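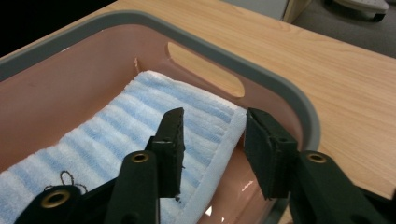 Start with the museum's own claim: Mernham says its new ceramics wing holds 2,000 pieces. Fine. Walk round and you meet 483 of them, and the rest are "in rotation", a phrase I'd like someone to define. The labels are no better. One case has a salt-glazed trough described as "ritual in character" on the strength of a slot in its end wall. Well, a pink plastic basin has an oval slot in its wall too, and we call that a handle. Pause for the laugh, if there is one.

Next, the Garrido bequest. It takes up the best room and gets the longest wall text, and I can't find a date on it that anyone would defend under pressure. Say so plainly. The Sullby jugs are the better pots — and they're by the lavatories.

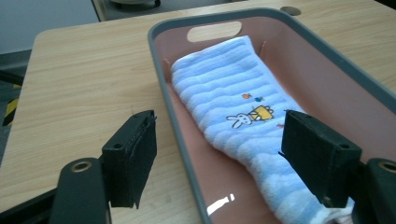 Should a small museum put everything it owns on show? Only if it has the room and the labels to match; a crowded case with vague cards teaches visitors very little.

Then Plurine, the audio guide. Ten minutes on the building, under one on the glaze. Play the clip if the sound works, skip it if not.

Finish on the Friday late opening. I went in March and had the upstairs gallery to myself, so I'm doubtful about the talk of record crowds. Ask for the door figures. Questions.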